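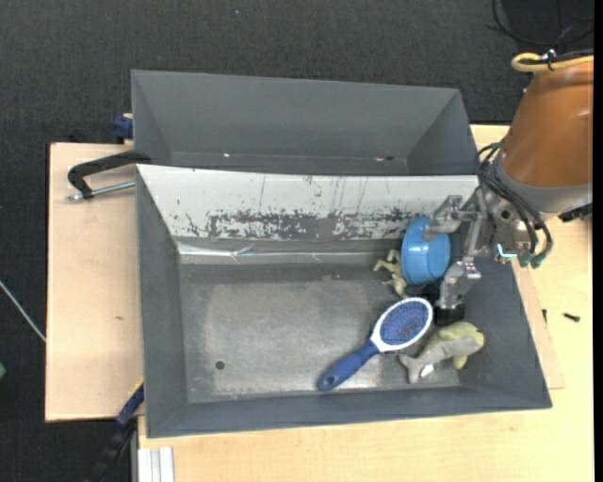
3.2 Household objects and the problem of the shared bin

Figure 3. Mixed household items in a grey bin: a blue bowl, a hairbrush and two toy animals.

Most work on domestic sorting begins with tidy categories, and we began there too. Kitchen things went in one column of the Dindura inventory, grooming things in another, toys in a third. Then we looked at what families keep together at home, and the columns fell apart in the most interesting way! Of the 1480 item records in the inventory, a delightful share came from containers that held at least two categories at once.

The group in Figure 3 shows why we grew so fond of these mixtures. The bowl lies tipped on its side, so its smooth outer surface is on show and its usual "kitchen" outline is lost. The hairbrush rests diagonally with its bristles facing up, and it is long enough to set the layout for everything near it. The sea animal is a soft toy with a forked tail, a shape that shares almost nothing with the thin-limbed figure beside the bowl, yet our coders filed both under the single heading "toy animal" (colour was recorded separately).

We therefore added a second layer to the Kirkusent coding sheet, covering posture and neighbours. Posture records whether an item is upright, tipped or lying flat. Neighbours records which items touch or overlap from the coder's point of view. Applying both to 40 containers took much longer than we had budgeted, but the notes are wonderfully rich, and bowls in particular turned up in postures we had never thought to list. Section 4 takes up those bowls in detail.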